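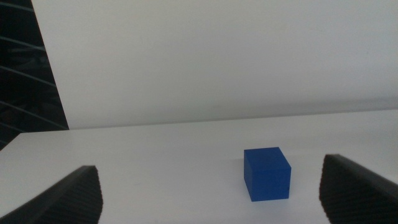 Joscha Weidemann reckons a plain cube is the hardest toy to get right, as there is nothing on it to hide a bad edge. Cormac Ó Ceallaigh disagrees and would give that honour to the ball.

Blue cube. The colour is a strong royal blue with a matt finish, and the corners are only slightly softened. It has a small dark mark near the middle of the top, so it goes in the "played with" box at the usual discount.

Blocks and small toys from the Clastden shelves
Posted in December by Cormac Ó Ceallaigh

We use cookies to remember your settings. Accept / Manage

This page is for the loose blocks that have lost their sets. There are 178 on the list so far – most came from the Otow playroom when it closed, and 19 were handed in at Grosureck over the summer. Single blocks can be borrowed or bought. Marked ones are two for the price of one.

If you are missing a blue cube from a set at home, bring one of your own blocks along to compare the size. We can hold a block for two weeks. The arches and cylinders will go up once Kaimal has finished sorting them.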